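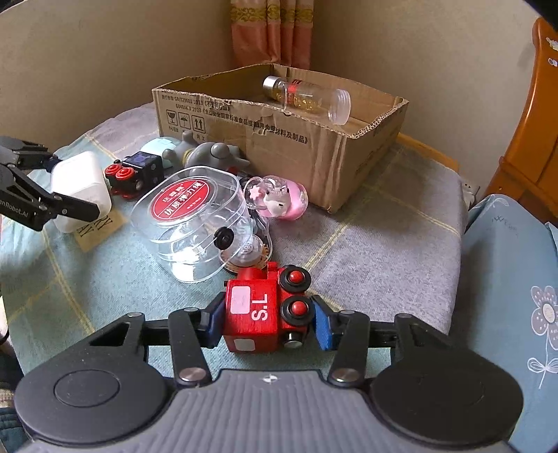 Skunbridge Toy Swap, November meeting, started 7:10 p.m. in the upstairs room

Hi all, I took the notes again so blame me for the spelling!

Last month's notes were fine with everyone. We have 12 households signed up so far, and the kitty stands at $131 after paying for the Killton table rental (the deposit comes back in spring).

Sorting: we got through the small stuff first. The red wooden train engine goes on the wooden table, and the elephant goes with the animals. We talked way too long about whether the capsule with the white cat in it is an animal or a capsule. Capsule, by four votes to three.

Boxes: we need sturdier ones for the Matar Hall sale. I'll ask at the store.

Flyers: same as last year, blue paper.

Snacks: still open, please email me.

Wrapped up at 8:25.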